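4.3 Comparing two grippers on the PC bench

Use this section when you need to choose between grippers for taking parts out of, or putting them into, a desktop computer case. Both grippers must be run on the same arm, with the same controller settings and the same case. The Zeno controller stores each run under its own number, so results can be compared afterwards in the Tida viewer.

Before you start

Finish the arm calibration in section 4.1. Unplug the computer from the mains and take off its side panel. Check that the fixture plate is bolted to the slatted table and does not shift when pushed by hand.

CAUTION: Keep hands out of the case while the arm is enabled. The fingers can close without warning if a stored run is resumed.

Setting up

1. Lay the computer on its side with the open side facing up, next to the fixture plate.
2. Fit the first gripper to the wrist. Tighten the screws evenly.
3. Loop the gripper cable over the wrist and leave enough slack for a full turn of the last joint.
4. On the Zeno panel, open Tools and select the gripper. Enter the finger length – the default value is only right for the standard fingers.
5. Jog the arm until the fingers point straight down into the case, clear of the drive bay. Save this position as HOME-2.

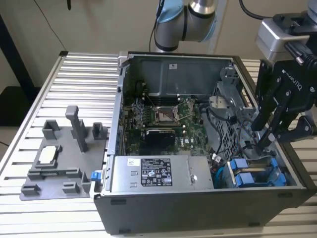 6. Lower the arm at 20 mm/s until the fingertips are level with the top of the part to be gripped. Save this as PICK.
7. Set the trial count to 20 and press Run.
8. When the run ends, write down the run number and return the arm to HOME-2.
9. Fit the second gripper and repeat steps 3 to 8. Teach PICK again, as finger lengths differ.

Note: Loose cables inside the case are the usual cause of a missed grip. Move them aside before each run, and put them in the same place for both grippers.

Note: Error 402 means the controller has lost contact with the gripper. Check the plug at the wrist first, then restart the tool driver. Trials already completed are kept.

Reading the results

Open both runs in Tida and choose Compare. Look at missed grips first, then at closing time. A closing time over 800 ms is shown in red. If both grippers miss on the same trials, teach PICK again and repeat both runs before changing anything else.

To save the comparison, press Export. Section 4.4 covers finger changes.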